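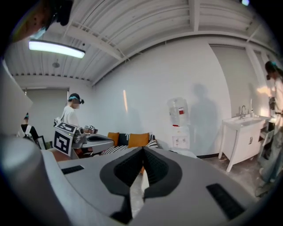

3.2. Recogida de demostraciones

El taller optativo de Havomton admitió a estudiantes de segundo curso sin experiencia previa en manipulación, condición que cumplieron con holgura. El protocolo, redactado por Shu-fen Yip, preveía 200 demostraciones por tarea y 3 tareas; la versión inicial pedía 2.000 en total, cifra que el alumnado acogió con un silencio muy elocuente.

Cada participante maneja dos pinzas de mano con cubos de marcadores fiduciales (Figura 4). La pose de cada pinza se estima a partir de esos marcadores, de modo que taparlos con la manga, el codo o el compañero invalida el episodio. Los tres casos figuran en el registro, el último con una frecuencia que preferimos no tabular. 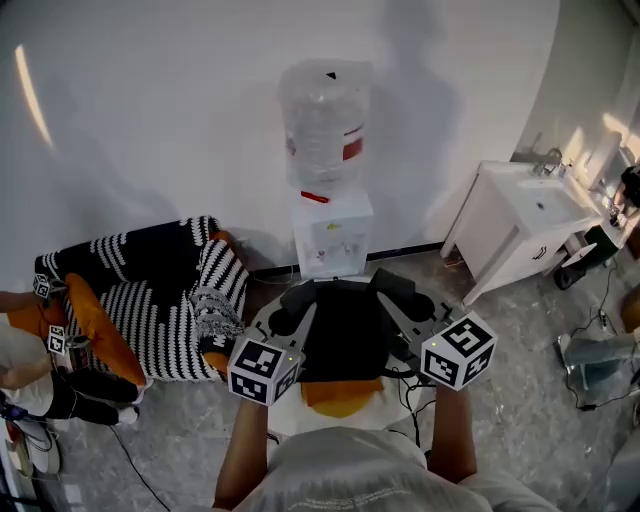
Figura 4. Pinzas de mano con cubos de marcadores durante el taller.

De la primera tanda se conservaron 84 episodios tras el filtrado con Hasora. El criterio de descarte fue la pérdida de ambos marcadores durante más de un segundo - criterio severo, según quienes acababan de grabar, y generoso, según Ga-eun Heo, que tuvo que limpiar los datos. Se mantuvo sin cambios.

El ritmo de trabajo varió mucho entre equipos. Los más rápidos produjeron trayectorias bruscas que la política aprendió con una fidelidad conmovedora; los más lentos, demostraciones impecables y escasas. En la segunda tanda se fijó una duración mínima por episodio y se repitió la calibración al cambiar de operador, paso que el manual ya exigía en su primera página.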